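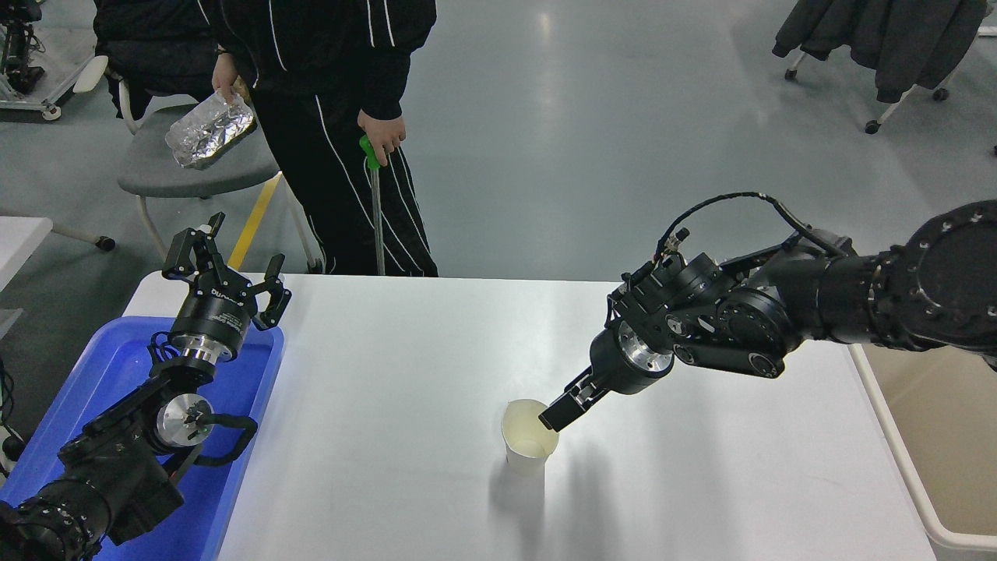 Cuaderno de taller. Agosto, 16:20

Tercer intento con la cola de almidón. El primero olía a panadería y el segundo a panadería cerrada por Sanidad. Hoy, de momento, no huele.

Receta: almidón de trigo, 1 parte por 6 de agua, 47 minutos a fuego bajo sin dejar de remover. Catinca sostiene que con media hora sobra. Catinca también sostuvo en su día que el lomo del registro de Voicu aguantaría sin refuerzo, y ahí lo tenemos, abierto como una almeja.

El registro: 1084 páginas de contabilidad de un molino, papel de trapo hasta la mitad y luego algo que prefiero no llamar papel. Los cuadernillos del final se deshacen con mirarlos. He separado 8 y los dejo entre secantes hasta mañana. El resto no se toca. Indrek, va por ti.

Pruebas de adhesión sobre retales:
- Cola de hoy, pura: agarra bien, arruga el japonés fino.
- Cola de hoy, rebajada a la mitad: arruga menos. Candidata.
- Metilcelulosa Welano: muy limpia, muy cara, se despega con un suspiro.
- Mezcla de las dos: la hizo Oana y no apuntó las proporciones. Es la mejor, claro.

Oana, por favor, las proporciones. Aunque sea en una servilleta.

La prensa grande sigue cediendo por el lado izquierdo. He metido un cartón debajo, que es lo mismo que hice en junio y lo mismo que haré en octubre. Tamara ha pedido presupuesto a Nunditz y han contestado con un catálogo.

17:45. Pausa.
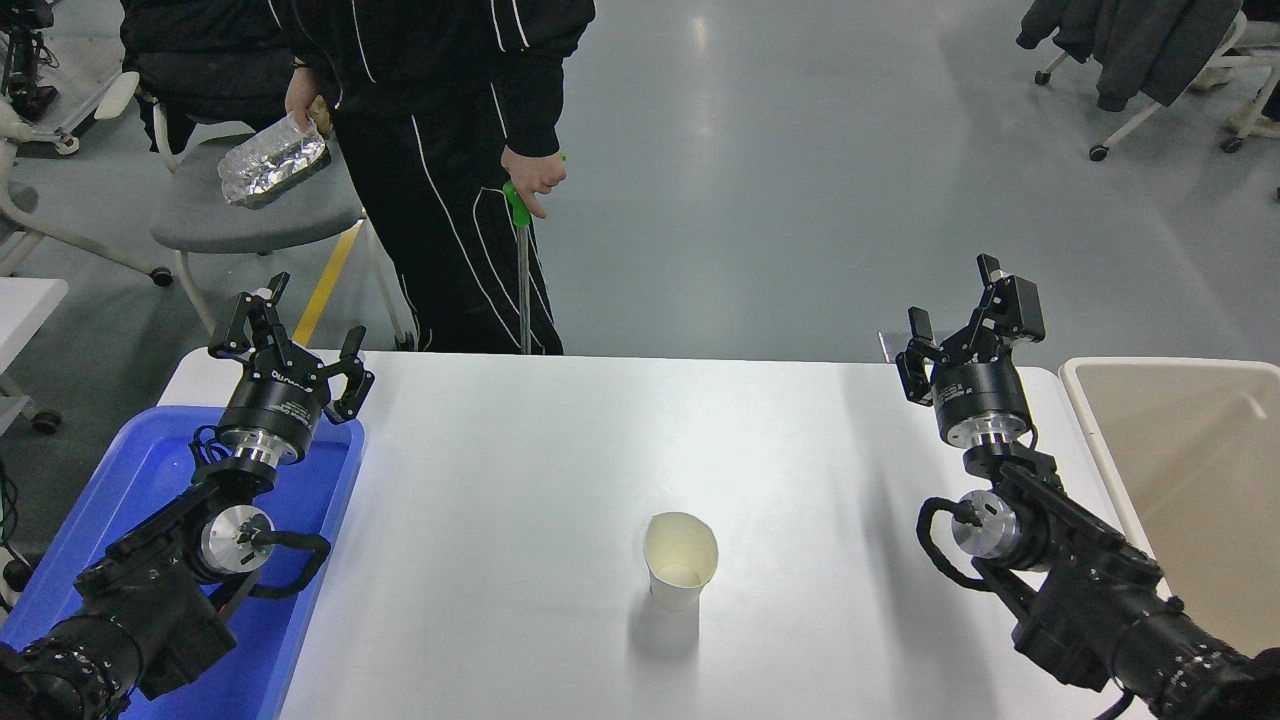
Vaso de papel, sobre la mesa blanca.

18:10. Vuelvo a los retales. La tira rebajada ha secado plana, con un cerco leve en una esquina. Repetir con menos pincel y más paciencia; de lo primero tenemos de sobra.

Pendiente:
- Colar otra vez la cola antes de guardarla (grumos).
- Pedir secantes. Quedan los feos.
- Preguntar a Cornel si el cliente quiere conservar la cubierta o solo dice que quiere.
- Etiquetar los botes. El que pone «NO» no explica a qué.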